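Small estate affidavit or full probate for mom's account?

Forum > Wills, Estates and Probate

tirkwood_2
Posts: 9
April 2021

Mom passed in November. No house, she rented. She had one checking account at a local credit union and an older car. The will names me as executor and splits everything between me and my two brothers. The credit union says I can't touch the account without letters from the court. A clerk at the county office told me I might be able to use a small estate affidavit and skip all that. Who do I listen to?

plainsfiler
Posts: 648

Both, sort of. The affidavit depends on your state's dollar limit and on a waiting period after the death. Look up the limit first. If the estate is under it, ask the credit union for their legal department. Branch staff often only know about letters.

mulico
Posts: 38

I'd go for full probate even if you're under the limit. With three heirs you want the creditor notice period on record. If a medical bill shows up after you pay your brothers, you're the one they come looking for.

plainsfiler
Posts: 648

Disagree. Filing fees, publishing the notice and maybe a bond, all for one checking account? Pay the known bills first, hold some money back, and wait a few months before you split the rest.

mulico
Posts: 38

Known bills are the easy part. My aunt's hospital billed us 19 months later.

fostis
Posts: 19

Does the account have a payable on death name on it? If it does, it goes to that person and the will doesn't control it. Ask for a copy of the signature card.

Also make a list of the household stuff before your brothers start taking things. We didn't, and the kitchen caused more trouble than the bank did.

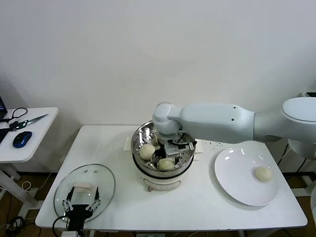
Photo: Núñez

tirkwood_2
Posts: 9

Didn't know about the signature card. I'll ask. Do I have to get the kitchen things appraised?

fostis
Posts: 19

Not for ordinary used items, in my state anyway. We put one total for household goods and the court took it. Jewelry was listed separately.

mulico
Posts: 38

Check the form for your county. Ours wanted it by room.

tirkwood_2
Posts: 9

Signature card has no one else on it. State limit is well above what she had, so I'm asking their legal people about the affidavit.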